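Grudenetti Shop Supply
Home / Storage and Handling / Bins and Hoppers / Open-Top Bins

Jaunzems Prukatard Sloped Bin, Large
Gray metal, open top, flat floor
Item 916
Ships by freight only

Overview

The Prukatard is a large open-top metal bin with a flat rectangular floor and walls that lean outward as they go up. Shops use it for loose parts, castings, offcuts, returned goods and anything else that gets picked out by hand or dropped in from a bench. The top opening is larger than the floor, so you can reach the corners without leaning your whole arm against a straight wall.

Jaunzems makes the Prukatard in three sizes. This page covers the large one. The small and medium bins have their own pages, and the accessories listed further down fit the large bin only unless the listing says otherwise.

The bin comes in gray. There is no color option and no powder coat option from the factory. If you need a particular color for sorting or for a safety program, we suggest a painted band or a tag on the outside of a wall. Paint on the inside will not last under parts.

What is in the box

One bin, fully formed. No assembly.
One strip of edge trim for the top rim, coiled, not installed.
One sheet with load and lifting notes.

The trim is cut long on purpose. Start it in the middle of the back wall, work around with a rubber mallet, and trim the end to meet the start. Wear gloves for this. The rim is deburred at the factory, but it is still a cut metal edge.

Shape and floor

The floor is flat and does not pitch to either side. Parts stay where they land, and a tray or a sheet of rubber will lie level on it. The sides meet the floor in a crease instead of a wide curve, so small washers and pins can come to rest along the bottom of the wall. A flat hand brush gets them out. A magnet on a stick works too, for parts that will take one.

The back wall is the tall one. Customers who drop parts in from the front like this, as the back stops anything that slides too far. The front wall is narrower and easier to reach over. If you plan to set the bin against a wall or a post, put the back to it and leave the front open to the person working.

There are two small round holes in the floor, one toward each side near the front. They are part of the standard bin and we cannot order it without them. If you store very small items, cover the holes with the plugs listed under accessories or lay down a liner first.

Finish and wear

New bins arrive with an even gray surface inside and out. This does not stay that way. The floor picks up fine scratches from the first load of metal parts, and after a while the scratches run together and the floor takes on a brighter, rubbed look with dark smudges in it. The sloped faces wear where parts slide down them. None of this affects how the bin holds up, and Jaunzems does not treat it as a defect.
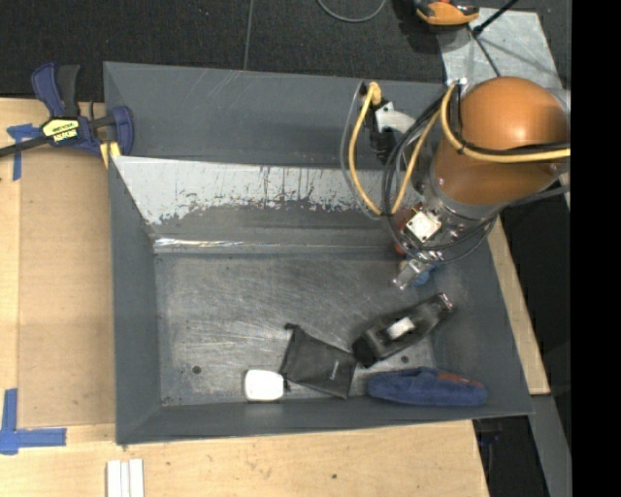
We get asked whether the inside can be brought back to an even gray. It can be scuffed down and repainted, but we do not recommend it for a bin in daily use. Fresh paint chips off under the first few loads, and the chips end up on your parts. Most shops leave the inside alone and touch up only the outside, where labels and bay numbers go.

What does call for attention is a dent that pushes the floor down far enough to rock the bin, a crack at a corner, or a bent rim. Take the bin out of service for any of these. Small dings in a wall can be worked out from behind with a block and a hammer.

Size and capacity

Outside length at the rim: 1,241 mm
Outside width at the rim: 916 mm
Accessory plugs: 2 needed per bin
Nesting: up to 5 empty bins in a stack

Measurements are taken outside to outside with the trim off. The trim adds a little on every side, so allow for it if the bin has to go through a tight opening or drop into a stand you have built yourself. The floor is smaller than the rim in both directions. If you are building a base, ask us for the drawing and work from the floor size, not the rim size.

The load limit is printed on the sheet that comes with the bin. It assumes a flat surface under the whole floor. It does not apply if the bin is sitting on two rails or on corner blocks.

Placing the bin

Set the bin on something flat and solid. A workbench with a sound top is fine for light parts. For heavier loads use a low platform, a pallet with a closed deck, or the floor. Wooden boards are a good surface for it - they give a little, they do not slide as easily as bare concrete, and a damaged board is cheap to replace. Check that no nail or screw head is standing up before you set the bin down.

If you use separate boards, lay them close together and the same way. Gaps are not a problem as long as the boards are the same thickness. A thin board in the middle will let the floor flex and you will hear it pop every time something lands.

Think about height before you fill it. A bin that is comfortable to pick from when full can be a long reach when it is down to the last few parts. For a bin that gets emptied all the way every shift, a lower stand helps. For one that is topped up and never runs out, set it by whatever height suits the person filling it.

Leave room at both sides for hands. The walls lean out, so two bins side by side will touch at the rim long before they touch at the floor. Shops that line them up in a row usually put a spacer between rims so the trim does not get chewed up.

Lighting matters more than people expect. Bare metal throws back glare, and a bright streak in the floor can hide a small shiny part. Move the lamp off to one side, or put in a dark liner.

Moving it

Empty it first. The bin has no lifting points and should not be picked up with straps around the rim. Two people can move an empty one by the ends. For a loaded bin, leave it on its platform and move the platform with a pallet jack or forklift. Do not push a fork against the sloping side. It will dent.

Nested bins can stick, mostly when they are put away wet. Slip a strip of cardboard between each pair before you stack them.

Cleaning

Brush out loose dirt and chips.
Wipe with a rag and a mild shop degreaser.
Rinse if needed and dry the crease along the bottom of the walls, where water sits longest.
Wipe on a light coat of oil if the bin will be stored for a season or longer.

Streaks down the walls are usually coolant or old oil that has dried. Degreaser takes most of them off if it is given a few minutes. Avoid wire wheels. They leave deep marks that catch dirt and are harder to clean the next time. If you wash bins outdoors, stand them on edge to dry before nesting.

Accessories

Imum liner, large. A dark rubber sheet cut to the flat floor. It quiets the bin, cuts glare, and protects finished parts from the metal. It lies loose and lifts out for cleaning. It is not rated for hot parts straight off a machine. Allow 7 working days, as these are cut when ordered.

Imum plugs, pair. Push-in plugs for the two floor holes. Fit them from inside the bin. They sit slightly above the floor, so put them in before the liner and expect a small bump under it.

Jaunzems replacement trim. Same strip that ships with the bin, sold by the coil. Worth keeping one on hand if your bins get parts thrown over the front.

Jaunzems label holder. Hooks over the rim, faces outward, takes a folded card. Use it on the front or the back wall. It will hang at an angle on the sloped sides and is hard to read there.

Questions we get

Is there a lid?
No. Some customers lay a sheet of plywood across the rim overnight to keep dust off. If you do this, the trim should be on so the sheet does not skate around.

Can it hold liquid?
No. The floor has holes in it, and the plugs are meant to stop small parts, not to seal. Oily parts will drip. Put a tray underneath.

Can I use it outside?
For short periods. Worn metal will rust once the finish has rubbed through, and leaves and grit collect in the bottom. Keep it under a roof if you can.

Can I weld a bracket to it?
You can, but it ends the warranty on that bin. A bracket on the platform or the bench does the same job and can be moved.

Do older Prukatard bins nest with new ones?
The large size has not changed shape since we started carrying it, so yes. Bins with dented walls may not go down all the way.

Shipping and returns

Large bins ship strapped to a pallet. Someone needs to be there to receive the freight, and a liftgate has to be requested when you order. Look over the rim and the corners before you sign and write any damage on the delivery slip. Orders placed in December are usually sent out in January, after the factory count.

Unused bins can be returned in the original strapping. Trim that has been fitted to a bin cannot be returned, and neither can liners, as they are cut to order. Return freight is paid by the buyer unless the bin came damaged or we sent the wrong size.

Warranty covers cracks at the formed corners and failed seams for 5 years from delivery. Scratches, rub marks, surface rust and dents are not covered. Keep the load sheet with your order papers - the batch number on it is what Jaunzems will ask for.

Related items
Jaunzems Prukatard Sloped Bin, Medium
Jaunzems Prukatard Sloped Bin, Small
Imum liner, large
Closed-deck platforms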